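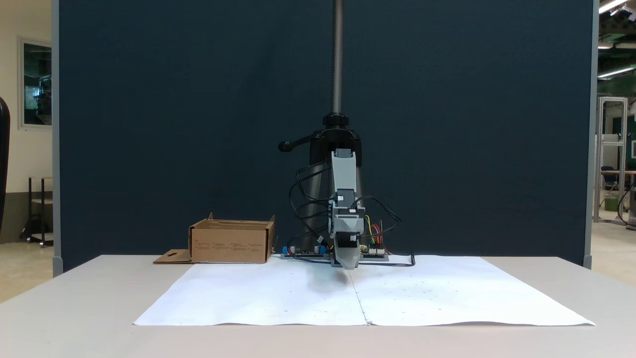
Family and friends ask us every year whether they can film at the Gititbridge Winter Hockey Tournament, and the answer is yes, please do, we love seeing the clips afterward! Phones are fine anywhere in the stands. If you're bringing something bigger, a tall black camera tripod is welcome on the raised walkway behind the north goal, with the legs pulled in enough for a stroller to get by, and any cables you bring should be kept away from the steps. Please don't set up behind the team benches, where the players come and go in a hurry.

When and where is the tournament?

We play over one weekend in the first half of December at the Tovari Sports Hall, the same place as last year (the one with the green roof, past the feed store). The full schedule goes up once all the team entries are in. I know people with long drives would like it sooner, and we'll do what we can, but every time we've posted an early version it has changed on us and somebody has shown up at breakfast time for an afternoon game.

Is this ice hockey?

No, and bless everyone who has arrived with skates over the years. It's indoor field hockey, played on a hall floor with side boards. You'll need an indoor stick, which is thinner than an outdoor one, and flat shoes that don't leave marks.

How many players can be on a team?

Each team has five field players and a goalkeeper on the floor, plus substitutes. We don't mind how many substitutes you bring as long as they're all on your sheet before your first game. After that the sheet is closed, even if your cousin is in town and used to play in college.

I don't have a team. Can I still play?

You sure can. Write to Rianne Boersma through the contact page and tell her your age group, where you like to play, and a little about your experience. She keeps the list of single players and is very good at matching people up. Goalkeepers usually get snapped up within a day or so, and quite a few of our regular teams started out as a bunch of strangers from that list.

What does it cost?

The entry fee is $300 per team for the adult divisions. Youth teams play free, thanks to Vermeulen, who have covered the youth side for us again this year. Players on the single list pay their share straight to their team captain, so please don't send it to us. Entries opened on 27/08/2010 and stay open until the divisions are full.

Can we get our money back if we have to drop out?

If you let us know before the schedule is posted, you'll get all of it back. Once the schedule is up we can only refund you if another team takes your spot. There's often a waiting list in the mixed division, so it's always worth asking.

Who are the umpires?

Corentin Deschamps looks after the umpires and will have two on every game. If you have a question about a call, your captain can go and talk to him at the desk once the game is over. He's happy to explain a rule for as long as you care to listen, and I say that with great affection. Please leave the umpires alone during play, parents included. Anyone shouting at an umpire in a youth game will be asked to wait outside.

How does the youth division work?

Youth games are shorter, and every player on the sheet has to get time on the floor in every game. We keep score, but there's no final in the youngest group, and everybody goes home with a medal. Mouthguards and shin guards are a must. Wilma Van Loon keeps a box of spare shin guards by the entrance, and she'd like them back at the end of the day.

Is there prize money?

The open division winners take home $500, and the other adult divisions play for the trophy and for bragging rights until next winter. Siebe Desmet's team has held on to the mixed trophy for a while now, and I'm told there are several groups practicing hard to get it off his shelf.

Can I buy food at the hall?

Yes! Tolotico runs the snack counter all weekend, with soup, grilled sandwiches, coffee and hot chocolate. You're welcome to bring your own food too, just keep it up in the stands and off the playing floor. Water bottles with lids are fine on the benches.

Where do I park?

The lot beside the hall fills up early. After that, use the field across the road and follow Rangi Partington's directions at the gate. It gets muddy over there, so bring your hall shoes in a bag and change inside.

Do spectators need a ticket?

No, just come on in. The hall holds 2,000 and we haven't had to turn anyone away yet. Seats can't be saved, though a coat on a chair during the lunch break is all right.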